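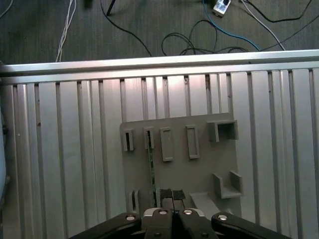
A printed fixture board on slotted aluminum, with a long green circuit-board strip in one of its holders.

A Place to Put It

I fell for fixture boards the way other people fall for cast iron pans or fountain pens, meaning slowly, and then to the point where my family asked me to stop bringing it up at dinner.

If you've never met one, a fixture board is a flat plate with shapes standing up off it, and each shape is there to hold one particular thing. A slot for something thin. A shallow frame for something flat. A square box with good thick walls for whatever chunky part would otherwise roll under the bench. You fasten the plate down, or stand it up against a panel, and then you have a little landscape where every part has an address. I find this deeply soothing! My own kitchen drawers are a disgrace.

I learned most of what I know at Stoltach, a small shop that prints these boards to order. Graciela Yáñez runs the design side and let me hang around for two days in return for sweeping up (there is more sweeping than you'd think, all those stringy bits of support plastic). She works from the part outward. Somebody sends her a circuit board, she turns it over in her hands for a while, drops it on the desk a few times, and only then opens the software.

"People send me a drawing of the holder they want," she told me. "I'd much sooner have the thing that goes in it."

Nearly everything she prints is matte gray. I had assumed this was a style decision and had a whole paragraph ready about restraint. Gray filament hides scuffs and doesn't throw light back in your face, she said, and she had bought a lot of it. So much for my paragraph.

The slot holder is the shape I'd put on a T-shirt. It's just a block with a narrow opening, and a long green strip of circuit board goes in endwise and hangs there. Lovely. But the opening is a real argument. Too tight and you're pushing on a part that really doesn't like being pushed on, too loose and the strip leans over like a tired commuter. Graciela keeps a shoebox of rejected slots under her desk, and we spent a very happy half hour trying the same strip in one after another. I couldn't see any difference between most of them. I could feel it, though, every time.

Then there's the matter of lead-ins, which is the trade's word for a bit of slope at the mouth of a holder so the part finds its own way down. Cristóvão Bettencourt, who tests the boards before they ship, is a lead-in man through and through. He'd put a slope on a coffee mug. Graciela thinks they make people careless, and the two of them have been having this conversation since July with no sign of either one getting tired.

I should say something about what the boards stand against, and I'm going to, at length, so go get a drink if you need one. Slotted aluminum! Long extruded slats with grooves running between them, and you can slide a nut along a groove and clamp more or less anything more or less anywhere. It takes a printed plate beautifully, the dull gray sitting on all that brushed silver. It also glares. Put a lamp over it and you'll get a hot patch of shine right about where you were hoping to look. Cristóvão tilts his lamp toward the wall and works in the bounce, and I've since done the same over my sewing table with great success.

Mounting a board upright changes things too. Flat on a bench, gravity is on your side and a shallow recess will do. Stand the same board up and that recess is a suggestion at best. U-shaped brackets start to earn their keep, and so do ledges, and you begin thinking about which way everything wants to fall. My first upright attempt dumped a row of brass spacers into my lap. I had been quite proud of it up until then.

And cables. Oh, the cables. You can have the neatest board in the county, slots crisp as a new envelope, and look just past the edge of the panel and the carpet is strewn with loose leads and the odd power adapter. I've come to love this. All the tidiness goes into the few square inches where hands and parts meet, and the floor gets whatever is left over. Siamak Daneshvar, who shares the building and repairs amplifiers, calls it the tide line. He has offered more than once to bring over some hook-and-loop ties. Graciela says thank you and steps over the cords.

I did go home and make my own, of course. A friend, Ruth Arboleda, has a printer in her laundry room, and between us we turned out a board for my sewing things: slots for seam rippers and the thin metal ruler, a box for bobbins, a pair of frames for the presser feet that were always at the bottom of a cookie tin. The first version took most of a weekend and the bobbin box came out too small for bobbins. The second one fits. It leans against the back of the table on an angle, and the ruler goes in with a tiny click that I will admit to doing over and over while on the phone.

Ruth wants one for spices next. I've told her to bring me the jars and forget the drawing. She brought a drawing.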